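Perwood Flower Cell — Weekly Inspection Checklist
Cell: Brunton, two-arm sorting table
Date: 2021-05-30
Sheet 8

Power off before items 1 to 3. Mark OK, WATCH or FIX and leave a comment for anything except OK.

1. Base bolts, both arms
OK. No movement by hand.

2. Arm joints
OK on the left arm. WATCH on the right — slight click at the wrist when turned slowly. Check again in June.

3. Gripper cables
WATCH. Left cable needs to clear the elbow through the full wrist turn. Leave the slack as set and do not tie it down tight.

4. Grippers at the flowers
OK. Run at low speed with roses and hydrangeas out. Fingers should come in at the stem or the base of the bloom, never from the top.

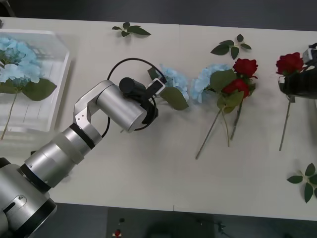 Left arm at a blue hydrangea, right gripper at a red rose. Next, open fingers and two hydrangea stems: 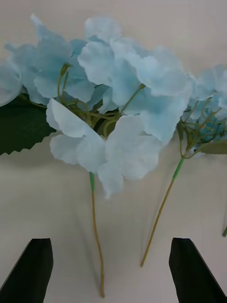 5. Finger faces
FIX. Left pair has glue residue from stem tape. Wipe with a dry cloth first, then the Doto cleaner. Do not scrape.

6. Grip force
OK. Setting is 93, same as last sheet. Stop and report if petals come off.

7. Table
OK. Wipe down and check that the panel seam is flush. A raised edge will catch the thin stems.

8. Floor
WATCH. Pick up anything dropped below the near edge. Keep cables out of the walkway.

9. Emergency stop
OK. Tested once from each side, both arms stopped.

Cycles since last finger change: more than 200. Spare fingers are in the Zosutberg cabinet, second shelf. Reorder when the last pair is opened.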